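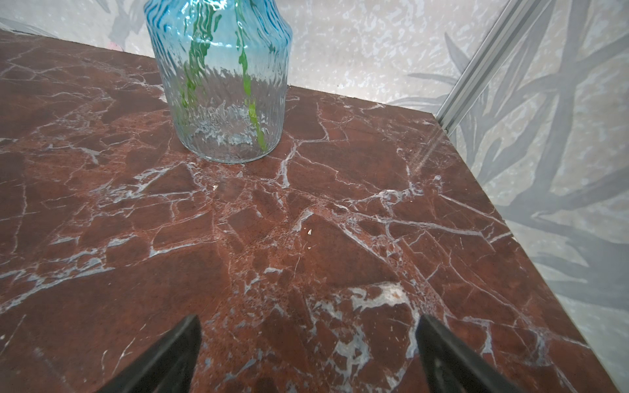 Proyecto Stistetti: manipulación con dos brazos en taller compartido
Informe de avance para el Fondo Kokkonen
Periodo: noviembre
Emplazamiento: taller compartido de Tirkusgate, Lisstead

1. Objeto del informe

El presente documento recoge el estado de los trabajos financiados en la segunda fase del proyecto Stistetti. La fase comprende el montaje mecánico de los dos brazos, el cableado definitivo, la calibración de las cámaras de muñeca y la grabación de las primeras series de manipulación con bloques de madera. Queda fuera el entrenamiento de la política de control, previsto para la fase siguiente.

2. Estado general

El montaje mecánico está terminado. El cableado está terminado salvo la parada de emergencia secundaria, cuyo conector llegó con el paso equivocado y se ha devuelto. La calibración se da por válida con las reservas del apartado 4. La grabación de series ha comenzado y avanza por debajo de lo planificado.

3. Montaje mecánico

Los dedos de las pinzas son piezas impresas en el taller, de color negro y perfil en cuña. La primera tirada presentaba delaminación en la base, en la zona de los tornillos. Se reorientó la pieza en la cama de impresión, se aumentó el número de perímetros y se repitieron los juegos de ambos brazos. Los dedos actuales miden 92 mm desde el plano de fijación hasta la punta. La longitud inicial era menor y obligaba a bajar demasiado la muñeca en los agarres horizontales.

La estructura es de perfil de aluminio ranurado. Las escuadras de la primera versión cedían al acelerar los dos brazos en el mismo sentido y han sido sustituidas por otras de mayor sección. Se ha comprobado el par de apriete al final de cada sesión, sin aflojamientos apreciables.

La superficie de trabajo es el tablero de mármol pulido ya existente en el puesto. Su masa resulta favorable para la estabilidad. El acabado, en cambio, produce reflejos, y el veteado claro sobre fondo rojizo dificulta la segmentación por color. Se descartó cubrirlo con una lámina mate: la lámina se desplazaba con los bloques y alteraba la altura de contacto.

4. Calibración de cámaras

Cada brazo lleva una cámara pequeña en la muñeca, orientada hacia la punta de los dedos. La calibración intrínseca se hizo con patrón plano y no dio incidencias. La calibración mano-ojo se repitió en los dos brazos tras el cambio de dedos. El error residual del brazo izquierdo es estable entre sesiones. El del derecho crece cuando la muñeca se aproxima al límite de giro; se atribuye a holgura en la última articulación, pendiente de confirmar con reloj comparador.

La exposición automática se ha desactivado. Con ella activa, los brillos del mármol oscurecían los bloques al entrar la zona de reflejo en el campo de visión. Con exposición fija, los brillos se saturan pero el color de las piezas se mantiene utilizable.

5. Grabación de series

La tarea de referencia es la formación de una fila de bloques sobre la mesa, extremo con extremo, con piezas de distinta longitud y color. El operador guía los brazos por teleoperación y el sistema registra posiciones articulares, apertura de pinza e imagen de las cámaras.
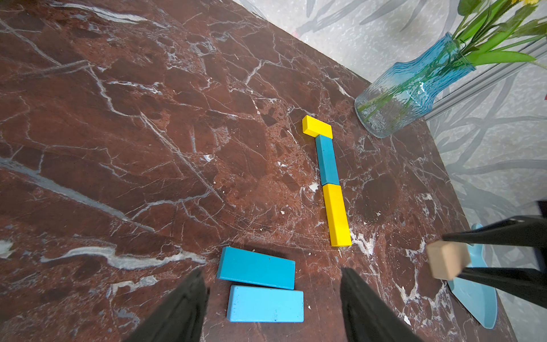
Figura 2. Fila de bloques amarillo, verde azulado y amarillo; a la derecha, la segunda pinza con un cubo de madera clara.

El plan preveía alrededor de 200 demostraciones para el cierre del periodo. No se ha alcanzado esa cifra. La causa principal es el tiempo perdido con la reimpresión de dedos; la secundaria, el reparto de horas del taller, que en Tirkusgate se asigna por turnos y no admite reservas largas.

Se han descartado nueve demostraciones por desincronización entre la imagen y el registro articular. El fallo procedía del concentrador USB, compartido por ambas cámaras. Cada cámara dispone ahora de su propio puerto y el fallo no ha vuelto a aparecer.

Incidencias de manipulación anotadas por el operador:

Giro del bloque durante el cierre de la pinza cuando el agarre queda lejos del centro de la pieza.
Arrastre de una pieza vecina al retirar los dedos, sobre todo en filas muy ajustadas.
Interferencia entre brazos en la zona central. Se ha limitado por software la velocidad en el volumen común.

6. Presupuesto

El gasto en filamento supera lo previsto por la doble tirada de dedos. El exceso se compensa con la partida de iluminación, que apenas se ha utilizado. No se solicita ampliación. Las facturas se remiten por el procedimiento habitual.

7. Trabajos pendientes

Sustitución del conector de la parada de emergencia secundaria y ensayo del circuito completo.
Medición de la holgura en la muñeca del brazo derecho.
Recubrimiento de la cara interior de los dedos. Hay dos materiales en estudio, silicona colada y cinta de poliuretano.
Continuación de las series hasta completar el número previsto.

Anexo A. Nota sobre el agarre de piezas alargadas

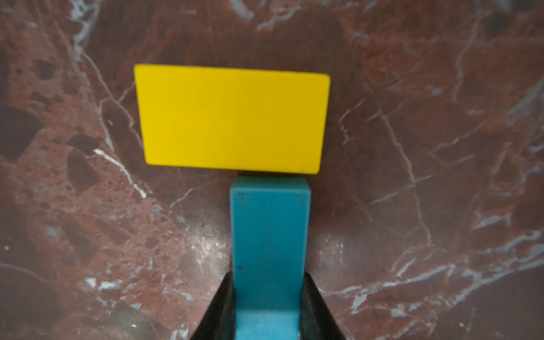 Lisstead, 22 de noviembre de 2025

El agarre lateral de bloques alargados se ha tratado como caso aparte. La pinza sujeta la pieza por los costados, con los dedos convergentes, y la presenta ante otra ya apoyada en el mármol. En la vista de muñeca, la cara frontal del bloque sujeto ocupa buena parte de la zona inferior y tapa el punto de apoyo. El operador trabaja con el borde superior de la pieza como única referencia fiable.

Se ha probado a reducir la fuerza de cierre para permitir un pequeño reajuste de la pieza al contacto. Con el valor bajo, el bloque resbala en los desplazamientos rápidos. Con el valor alto, los dedos flexan y la pieza se inclina. El valor adoptado es intermedio y se ha fijado en el archivo de configuración común a los dos brazos; no debe modificarse entre sesiones sin anotarlo en el cuaderno del puesto.

La repetición de estos ensayos queda aplazada hasta disponer del recubrimiento de los dedos. Los datos sin recubrimiento se conservarán como serie separada y no se mezclarán con las posteriores.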